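Storing Children's Belongings Over the Long Term
Posted 4/14/26

This entry continues the series on household records and storage which began last August. Several readers of the Jinthorpe pages have written to ask how childhood items should be kept once they are no longer in daily use. The guidance below reflects the practice followed in this household and is offered on that basis.

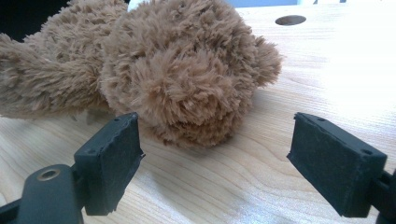
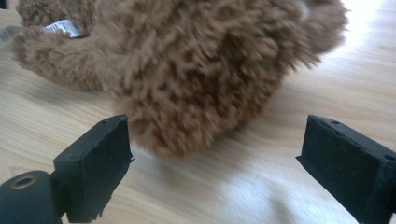
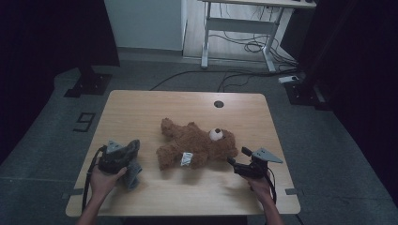 Deciding What Is to Be Kept

A decision should be made before any box is purchased. In this household each child was allotted two boxes, and the limit has been observed with one exception, a christening blanket that would not fold small enough. School papers take up the most room and are the least often consulted. It is recommended that they be reviewed at the end of each school year, while the family still remembers which drawings mattered.

Items that belong to a grown child should not be discarded without written consent. A short email is sufficient. The author neglected this step once, with regard to a set of swimming ribbons, and the matter is still raised at holidays.

Cleaning Before Storage

All fabric items must be clean and fully dry before they are packed. Soft toys with long pile should be brushed gently by hand and left in open air for two days. Where a care label is present, it should be followed. Where it has been lost or can no longer be read, surface cleaning with a damp cloth is the safer course.

Wool and felt should be packed separately from cotton. Batteries must be removed from everything, including greeting cards that play music.

Containers and Location

Attics and garages are not suitable. The temperature in the attic here reached 91 degrees on an afternoon that was not considered warm, and a vinyl doll stored there was found stuck to its wrapping. An interior closet shelf is preferred. Boxes should be kept off the floor and away from outside walls.

The boxes presently in use are the Lornent lidded type in the medium size. They stack without slipping, although the lids are stiff and the handles could be wider. Plain cotton pillowcases serve well as inner wrapping.

The Written List

Every box is to carry a number, and every number is to appear on a list kept elsewhere. The list in this household is approaching 1,000 lines, many of them concerning books. Each line gives the item, the owner, the box and the date of packing. A printed copy is placed in the desk and replaced each January.

Questions on photographs and home video will be taken up in the next entry. Readers who have asked about the cedar blocks sold by Hurnumum are advised that a full season of use is needed before any view can be given.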